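Ranger une raquette de tennis de table dans sa housse

1. Poser la housse à plat
Fermeture vers le haut, poche en filet visible, rien dessous.
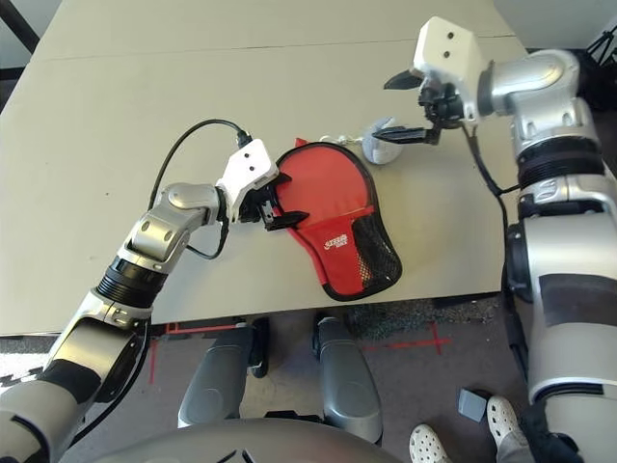

2. Contrôler la fenêtre
Le plastique transparent doit rester souple – s'il colle au caoutchouc, décoller avant de tirer le zip.
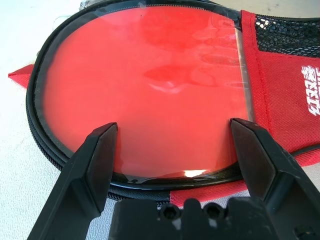 Cuiping Xiong : chez moi la glissière accroche au bout de 5 mois, un peu de savon sec suffit.

3. Nettoyer le revêtement
Éponge humide, du manche vers le bord supérieur.

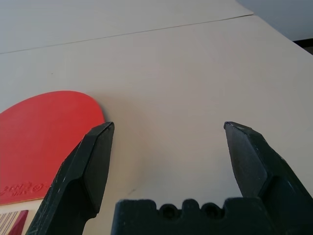 Laisser sécher 7 minutes avant de refermer.

4. Dégager le plan de travail
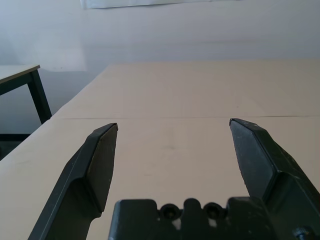

La poussière raye le caoutchouc. Passer un chiffon sec sur le plateau, y compris le long du joint entre les deux panneaux.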